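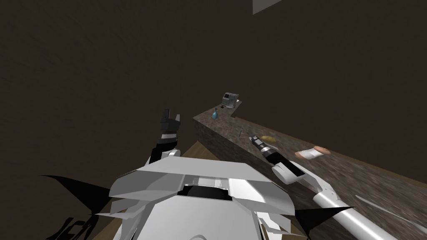
How long does it take to get a quote for a small kitchen?

Mine took seven weeks from first phone call to a number on paper, and most of that was waiting for people to call back.

OK so. Quick one before I have to go pick up the dog. A few of you asked how the kitchen is going and the short version is it's going. Long version below, typed fast, sorry.

Back in December I thought I'd be done by spring. I had a folder. I had a tape measure that I kept in my coat pocket like a crazy person. What I did not have was a contractor who answers the phone.

First place I tried was Fenberg, over by the old bus depot. Nice showroom, free coffee, very slow. They wanted a deposit before anyone would even come out and measure. Refundable, they said, if I went ahead with them. So not refundable then. Left.

Second was Gillinen. Came out, measured, very polite, took his shoes off at the door. Then nothing. I called. Left a message. Called again, got told the quote was "in the system." Ten days later an email with an attachment that wouldn't open. Wrote back asking for it agian, never heard. I still have their magnet on the fridge, it's a good magnet.

Third was Tijani, who a lady at the laundromat told me about. Small outfit, works out of a unit on Dimside Road. Picked up on the second ring. Came the next morning, stood in the kitchen for a while not saying much, then asked what I cook. No one else had asked that. I said soup mostly, and toast. He wrote it down.

His quote came handwritten, scanned, a bit crooked. Labor, cabinets, haul away, all on separate lines. Fine by me.

Now the money part, because people always want the money part and then bloggers get all shy.

Plumbing: $700. More than I wanted. The shutoff under the sink was stuck and the pipe behind it was worse, and once the wall is open you can't really unsee it. Paid it.

Sink and faucet: $498 for the pair, from the clearance corner. Floor model with a tiny scratch by the drain. I put a dish rack over it. Problem solved.

Not putting the cabinet number here yet, I'm still arguing about the hinges.

Things I'd do different:

Get the quote in writing with a date on it. Prices moved on me while I was still thinking.

Measure the doorway, not just the kitchen. The pantry unit had to come in through the back, over the neighbor's fence, in the rain. She was great about it. I owe her a pie.

Set up the temporary kitchen BEFORE they rip out the old one. I did it after. Microwave on the bedroom dresser, washing forks in the bathtub. You get used to it which is kind of scary.

Eat down the freezer first. I found peas in there older than the dog.

And colors. Ugh. I went back and forth on colors so long that I started dreaming about swatches. Everybody I know said go white, white is safe, white sells. I don't want to sell, I want to make soup. White shows every drop of everything and I'm not a wiper. I've been leaning brown the whole time and I should have just said so at the start. Would have saved me a lot of Saturday-type errands.
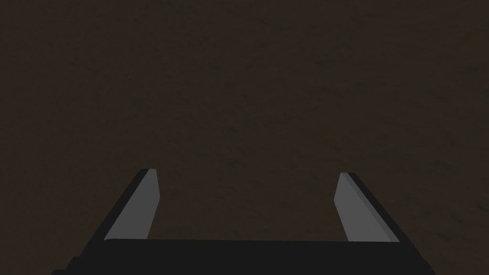

Dark brown with little specks. Yes please.

Anyway. Tijani says brown is fine, brown is coming back, brown never left, depends which time you ask him. He does want me to pick the wall color before he orders anything else and I've promised him an answer by the end of the week. Thinking something warm. Oatmeal? Is oatmeal a color? The paint store has a whole strip of them and they all look like the same oatmeal to me.

Still to come: backsplash, the light over the sink, and whatever is making that noise behind the stove wall. Could be a pipe. Hope its a pipe.

If anyone has a drawer organizer they love, leave it in the comments. Need one that fits a weird skinny drawer. Also taking pie recipes, see fence, above.

Ok dog. Bye.

Posted 14/04/2022

Home About Kitchen Stuff Archive Older Posts Contact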